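Guvmont Home Help > Kitchen > Ovens and Ranges

Can I warm mugs and plates in a built-in oven?

Posted by Flomis
January 24, 2026

We moved into a place with a built-in oven under the counter, right next to the sink. My old apartment had a warming drawer and I got used to having hot mugs and warm plates. The drawer under this oven doesn't heat, it only holds pans.

I'd like to put mugs in the oven on low before people come over for coffee. They are plain ceramic, glazed inside and out, no metal trim. Two things I'm unsure about. Is it safe for the mugs, and do they go straight on the wire rack or on a tray? The lowest setting on my dial is 170 F. I also don't want to ruin the counter by taking hot things out and setting them down on it. 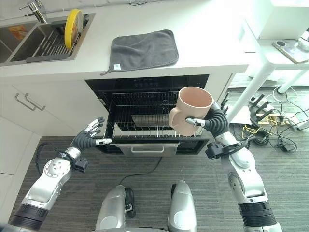 The mugs have nothing written on the bottom except a maker's stamp, so no help there. I did look in the oven manual and it has a page on drying herbs but nothing on dishes. Thanks in advance.

3 replies

Ehab Abdel Hamid

Yes, at 170 most glazed ceramic will be fine, but without an oven-safe mark you are taking a small chance. Try one mug you don't care about first.

Start with the oven cold. Pull the rack out partway, set the mugs on it upright, slide it back in and then turn the oven on. Going from a cold cupboard into a hot oven is what cracks them. Leave them for 12 minutes after you turn it on and check. You want them warm enough to notice and still comfortable to drink from.

Directly on the wire rack is OK if the base of the mug is wide enough to sit across several rods. Small espresso cups tip over, so put those on a baking sheet. I keep a tray on the level below anyway. If a handle lets go I would like it to land there and not on the oven floor.

Don't put in a mug with a crack or a chip, or one that is still wet from the dishwasher. Unglazed clay at the foot holds water.

For the counter, fold a dry dish towel in four and set the mugs on that. It has to be dry. A damp one lets the heat through and you'll feel it in your fingers too. Microfiber can melt on anything really hot, so use cotton for pans.

Roner

just fill them with hot tap water for a minute and dump it out. been doing this for years, no oven needed

Younis

Hot water works for mugs but it doesn't help with plates, and Flomis asked about both. For plates I use the same low setting, stacked no more than four high, and swap the top and bottom ones halfway through or the middle stays cold.

Also check that your oven isn't running hot. Mine was set to 170 and the thermometer said 210. A cheap one that hangs from the rack will tell you.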